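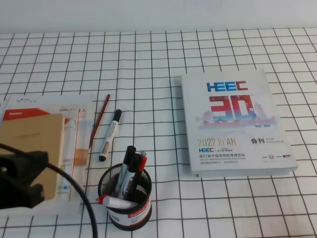
Storage by category is the wrong rule for a desk

Most advice on desk storage starts from categories. Pens go with pens, paper with paper, reference books on a shelf. The method is easy to teach and easy to photograph. I have applied it to shared desks at Skillwood for 4 years and no longer recommend it.

The category rule ignores frequency of use. A pen holder filled by category contains every writing instrument on the desk, including the ones that failed last April. The marker in daily use sits in the same cylinder as markers for a whiteboard two rooms away. Users respond in a predictable way: they take out the one they need and leave it lying on the table. This is usually recorded as untidiness. I would record it as a sorting decision, and a correct one.

Noelia Gallardo, who manages the Moltport office, disagrees. Her position is that a loose marker is a lost marker, and that a pencil left beside a stack of papers will be under the stack by Friday. On pencils I concede the point. They are thin, they roll, and a shallow tray costs very little.

Thick catalogues are a separate problem. A trade show catalogue is consulted heavily for a few weeks and then almost never, yet it takes up more surface than anything else on the desk except the keyboard. Shelving it on the first day is premature. Leaving it flat for a year is worse – it becomes a base for other paper, and after that it cannot be opened without moving a pile. I give a catalogue 9 weeks, with the removal date on a slip inside the cover.

For the holder, the limit should be set by use: any pen or marker not picked up in a working week goes to the supply cabinet. Mesh holders are adequate for what remains. Larger ones should not be bought, as spare capacity gets filled with dry markers. Aurelio Ortuño still orders the large size for Arroyo, and we have yet to agree on it.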